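Foro Zurnance › Robótica y automatización › Compras y presupuestos

Presupuesto para celda de dos brazos, recoger mesa y clasificar vajilla. Qué compro primero?

Babatunde Olaniyan
Publicado el 13 de enero de 2020
Etiquetas: dos brazos, presupuesto, pinzas, vajilla

Buenas. Voy con prisa porque tengo que entregar la hoja de compra esta semana. Queremos montar un puesto pequeño de sobremesa, dos brazos, para probar a recoger platos y dejarlos en un cubo. Nada de producción, solo pruebas hasta julio y luego se decide.

Tengo oferta de Stutevberg por los dos brazos con pinza y controlador. Aparte me quedan 1257 euros para todo lo demás: mesa, paredes, luz, cables, piezas de prueba, recambios. El transporte ya va pagado.

Dudas:
Hacen falta paredes o es tirar el dinero?
Compro vajilla toda igual o mezclada? Mi jefe dice que toda blanca y lisa, que sale más barata.
Cuánto dejo para repuestos. He puesto 60 euros y me parece poco, pero no tengo referencia.
Los cables van incluidos pero no se si el largo alcanza.

Gracias de antemano. Si alguien tiene una lista hecha que la pase, aunque sea vieja.

3 respuestas

Etim
60 es poquísimo. El doble mínimo. Y pregunta el plazo de entrega de los dedos de la pinza, a mi me tardaron una barbaridad.

Ladi Lawal
Respuesta aceptada

A ver, rápido que entro a reunión. Nosotros montamos uno parecido el año pasado, con brazos de Sanau. Por partes.

Paredes. Sí. Tres paneles lisos, claros, mate. Nos costaron 330 con los perfiles y el corte. Se puede hacer por menos si cortas tú. Sin paredes la cámara ve a todo el que pasa por detrás y cada día tienes un fondo distinto. La luz la pones después, cuando veas las sombras, no antes.

Mesa. Blanca vale, pero entonces NO compres vajilla blanca. Tu jefe se ahorra cuatro duros y luego pierdes dias peleando con la segmentación.

Vajilla. Mezclada, sin duda. Cosas planas, cosas hondas, algo trenzado, algo que brille. Con 10 piezas tienes de sobra para arrancar, y no las saques todas a la vez. Lo trenzado se agarra por el borde bastante bien – lo esmaltado resbala más, ahí cuenta con dedos de goma. Y mete algo con espejo aunque te fastidie, mejor descubrir pronto lo que hace con la profundidad. Bazar de barrio, no catálogo.

Cubo. De plástico, boca ancha. Fíjalo a la mesa, con cinta de doble cara basta. Si se mueve un poco ya no te cuadra la posicion de soltar.

Cables. Mide con el brazo estirado del todo, y suma holgura para que haga curva en cada articulación. Pide uno de repuesto por brazo. Bridas, muchas.

Así queda el puesto, con plato amarillo, plato verde azulado, la cesta con forma de pez, el de mimbre redondo y la concha azul. El cubo va al fondo a la derecha y los cables morados siguen los brazos: 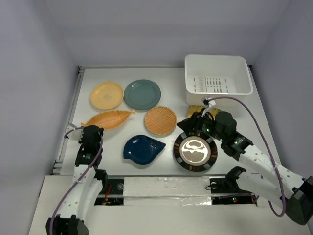 Reparto que haría yo con lo tuyo
Paredes y perfiles: 330
Repuestos (dedos, un motor, cables): lo más que puedas, nunca por debajo de lo que gastes en luz
Vajilla: 60, esa cifra sí que te sirve aquí
Mesa: la que tengas, si no cojea
Lo que sobre, no lo gastes. Guárdalo para marzo o así, que siempre sale algo.

Ah, y pide a Stutevberg que te separen en la oferta controlador y pinzas. Si viene todo en una línea luego no hay quien reclame una pieza suelta.

Etim
Lo del motor de repuesto lo firmo. El del hombro sobre todo, es el que más carga lleva.

Babatunde Olaniyan
Mil gracias Ladi, me sirve mucho. Cambio la vajilla y subo repuestos. Una cosa, los dedos de goma los comprais hechos o los imprimís?

Ladi Lawal
Impresos, en flexible. Los hechos son caros y no ajustan igual. Te paso el archivo por privado esta tarde.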